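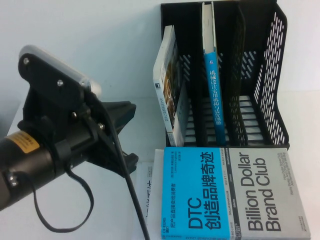 ## 4. Mise en route du poste « rangement de livres » (journée portes ouvertes)

Révision 2018-12-17 - Anil Marar

Cette section s'applique au poste Ondar installé sur table pour le public. Le réglage de la cellule Fiment est traité à part.

1. Mettre l'armoire sous tension et attendre la fin de l'autotest.
2. Poser le classeur noir contre les repères de la table, compartiments face au bras.
3. Placer un livre à plat devant le classeur, couverture vers le haut.
4. Vérifier que le câble du préhenseur reste libre sur toute la course.
5. Charger le programme `ROSALES_2`, puis lancer un cycle à vide en vitesse réduite.

**Attention** - Aucun visiteur à portée du bras pendant le cycle à vide. Arrêt d'urgence tenu par l'opérateur. 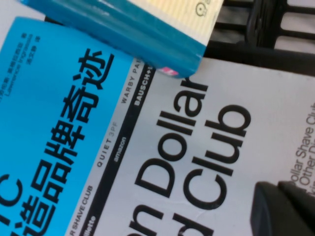 6. Contrôler le flux de la caméra de poignet sur l'écran de supervision. Les doigts du préhenseur doivent rester visibles en bas de l'image.
7. Passer en mode démonstration. Le poste accepte jusqu'à 2000 cycles entre deux étalonnages.

**Remarque** - Les couvertures brillantes provoquent des reflets. Baisser l'éclairage d'un cran avant de modifier l'exposition.

En cas d'échec de prise, le bras recommence trois fois puis se met en attente. Acquitter le défaut au pupitre Sinham et reprendre à l'étape 3.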